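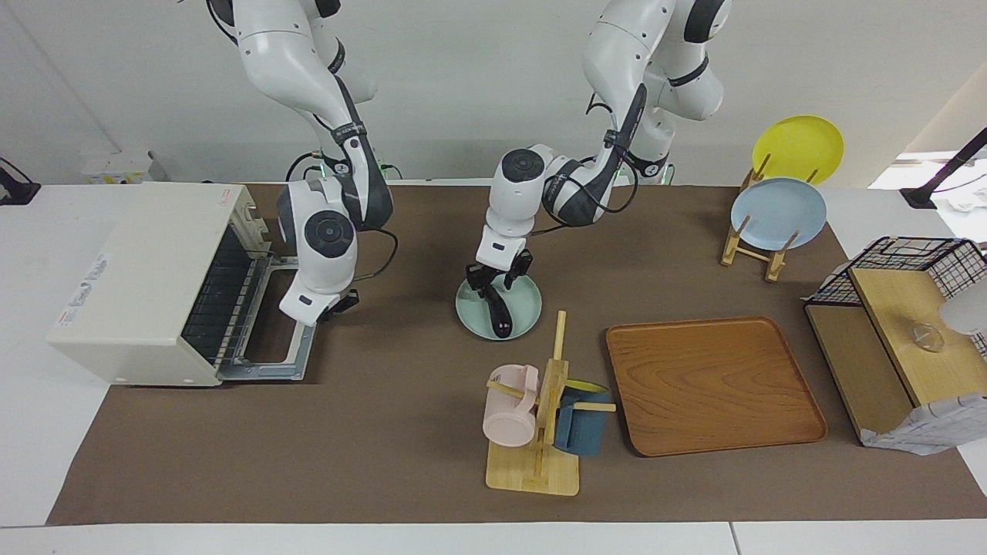
奶油色的小烤箱，箱门放下，里面搁着灰色网架

Lenusard 小烤箱陶烤盘(带釉边,素底)

售价：89元
颜色：燕麦色、灰绿色、深棕色(深棕色三月补货)
产地：Skirklow 陶坊

家里用小烤箱的朋友，多半都碰过同一件烦心事：随机器附的那只薄铁盘，用上一阵就开始翘角，饼干总有一边焦得快，烤红薯流出来的糖浆粘在上面，泡一夜也擦不干净。想换一只好点的盘子吧，市面上的烤盘又大多照着嵌入式大烤箱做，拿回家一比，门都关不上。我们店里的老顾客为这事念叨了很久，Ffion Owen 自己厨房里用的也是一台小烤箱，念叨得比谁都厉害，于是就有了这只陶烤盘。

它是一只浅浅的长方形盘子，四边微微向上收，两头各留了一道宽沿，戴着厚手套也捏得住。盘面上了一层薄釉，鸡翅、芝士、番茄汁烤在上面都好洗；盘底留着素陶，不上釉，吸热慢一些，放热也慢一些，菜端上桌以后还能暖好一阵子。冬天晚上加班回来，烤一盘土豆和胡萝卜，直接连盘端到桌上吃，旁边放一碗汤，我觉得没有比这更舒服的晚饭了。

先量一量您的烤箱

下单之前，请务必拿尺子量一下烤箱内腔，要量网架本身能放东西的那一块，外壳尺寸不作数。不少小烤箱外面看着宽敞，里面被加热管和滑轨占去不少地方。盘子和内壁之间最好留一指宽的空隙，让热气可以上下走动；塞得满满当当的，上面还没上色，底下就已经闷出水来了。尺寸图在页面下方的附件里，也可以照着图剪一张硬纸板，放进烤箱试试能不能顺顺当当关门。这个办法是一位住在 Andesthorpe 的顾客教给我们的，比看数字直观得多，现在我们自己打样也这么做。

如果您的烤箱偏小，或者平时只烤一人份，可以看看同系列的圆形小盘。圆盘更深，做焗饭和布丁更合适，不过烤饼干就不大好摆了，请您按自己的习惯来选。

第一次使用

新盘子到手，用温水和软海绵洗一遍，擦干，再放在通风的地方晾到第二天。素底会吸水，摸着干了，里头未必干透，请不要心急。晾好以后，在盘面上抹一点点植物油，放进冷烤箱，从低温慢慢升上去，烘大约40分钟，关火，让它在里面自己凉下来。烘的时候会有一股淡淡的泥土味，有点像下过雨的院子，属于正常现象，开开窗就散了。

之后每一次用，也请尽量跟着烤箱一起升温。陶器最怕忽冷忽热，刚从冰箱里拿出来的盘子不要直接送进热烤箱，刚烤好的盘子也不要放在湿台面上，更不要急着冲冷水。垫一块干布或者木隔热垫，等它不烫手了再洗。听起来规矩有点多，用过几回就成了习惯，跟伺候一口砂锅差不多。

火候怎么调

很多菜谱写的是金属烤盘的温度和时间，换成陶盘，前半段会慢一点，后半段又会比您想的热。我们的建议是：温度照旧，先不要调高，把时间往后放宽一些，快到点时看看颜色；如果颜色已经漂亮了，就提早关火，让余温把里面焐熟。

烤根茎类蔬菜，用200度，切块大小尽量一致，下锅前(说惯了，应该说下盘前)把水分擦干，拌上油和盐，摊开，别堆着。中间翻一次面，边角起了焦壳就好。南瓜水分多，要切得厚一点。洋葱容易焦，晚一会儿再放。

烤鱼，盘底先铺几片柠檬或者葱段，鱼皮就不容易粘。陶盘保温好，鱼肉又嫩，所以宁可早出来一点，盖张油纸放一放再上桌。

烤饼干，老实讲要多试一炉才摸得到脾气。底部上色比铁盘柔和，喜欢脆底的朋友，可以先让空盘跟着烤箱预热，再把面团放在油纸上轻轻滑进去。Ffion 最常做的是燕麦葡萄干饼干，她喜欢烤到边上发深、中间还软着的程度，放凉以后配热茶吃，一盘根本不够分。

一份常做的方子：蜂蜜烤苹果

店里的人都会做，也都各有各的做法，写一份最简单的给您参考。苹果挑偏酸、肉硬一些的，洗净，横着对半切，挖去核，切面朝上摆在盘里。核窝里塞一小块黄油，一点红糖，几粒核桃碎，再淋上蜂蜜。盘底倒薄薄一层水，免得流下来的糖浆焦住。放进冷烤箱，升到200度，烤到苹果皮发皱，用竹签一戳就透。中途可以把盘里的汁舀起来浇回苹果上，浇得勤，颜色就亮。吃的时候加一勺原味酸奶，酸酸甜甜，大人小孩都喜欢。剩下的汁千万别倒掉，第二天早上拌燕麦粥，好吃得很！

清洗和保养

平时用温水、软刷和少量中性洗洁精就够了。粘得厉害的地方，撒一把小苏打，倒上温水，泡一会儿再擦。请不要用钢丝球，釉面刮花以后虽然还能用，看着总归心疼。洗碗机我们不推荐，素底长时间泡在碱水里容易发白，也容易留下味道。

用久了，盘底和边角会慢慢变深，浅色的几款尤其明显，燕麦色会养出一层茶褐色来。有的顾客很介意，有的顾客专门喜欢这个样子，还写信来给我们看。若是您希望它一直干干净净，可以选深棕色。

收纳的时候，盘子和盘子之间垫一张厨房纸。潮湿的季节，素底偶尔会起一点霉味，拿出来洗净，彻底晾干，再低温烘一次就好了。

关于网架和滴油

陶盘比铁盘重，放进去之前，请先确认网架两边都卡进了滑槽，平平稳稳地托住。取盘时先把网架往外拉出一小截，双手托着两头的宽沿端出来，不要单手拎一边。箱门放下来以后，也不要把盘子搁在门上歇手，门的铰链大多受不住这个分量，门玻璃也可能因此受损。想在桌上周转的话，请提前在旁边备好隔热垫。

烤五花肉、鸡腿一类出油多的东西，不要装得太满，油面要低于盘沿。烤箱底部的接渣盘也请照常放着，偶尔溅出来的油擦起来方便一点。

做盘子的人

陶坊在 Skirklow，一条窄路走到底就是，门口堆着柴，猫睡在柴上面。负责配泥和烧窑的是 Emerson Holanda，他以前做花盆，后来才转做炊具，对素陶的吸水和开裂特别有耐心。早先的样品沿口收得太直，端的时候手指会打滑，他一点一点往外翻，翻到戴着手套也稳当才肯定下来。釉料用的是 Krawczyk 系列里偏哑光的那几种，不那么亮，放在木桌上很安静。

每一只都是手工修边，所以沿口的厚薄、釉色的深浅会有些差别，底部也可能看见细小的铁点。这些都不影响使用，也不算在退换的范围里，请您喜欢手工的脾气再下单。如果您想成套买、希望颜色接近，请在备注里写一句，我们会尽量从同一窑里挑。

质保与退换

正常家用之下，我们提供2年质保，釉面剥落、烧制不良引起的开裂都可以换新。摔碎、骤冷骤热造成的裂，还有明火直接烧出来的裂，就不能换了，陶烤盘只能进烤箱，不能上燃气灶，也不能放电磁炉。收到时若有破损，请先别扔包装，拍张照片发给客服，我们安排补寄，碎的那只您不必寄回来。

没有用过的盘子可以退，来回的纸盒请留好。用过的、烘过的，恕我们没有办法再卖给别人。

常有顾客来问的几件事

微波炉能用，里面有水分的菜更合适，空盘请不要加热。空气炸锅要看炸篮大小，多数放不下长方形这款，可以考虑圆盘。冷冻可以，但拿出来以后要先在室温里完全回温。酸的东西，像番茄和柠檬，烤没有关系，不过别装在里面过夜，容易在釉面上留印子。

想要刻字的朋友，请在下单前联系我们。字刻在素底上，烧好以后不能改，所以名字和笔画请多核对一遍。刻字款要等陶坊排窑，比现货慢，送人的话请提早一点来说。

包装里有什么

陶烤盘一只，棉布隔热垫一块，手写的使用卡一张，卡片背面印着烤苹果的方子。隔热垫的花色随机，都是做围裙剩下来的布头，您若特别喜欢素色，也请在备注里告诉我们。

同系列可搭配：圆形小盘、带盖面包盅、橄榄木翻铲、加长隔热手套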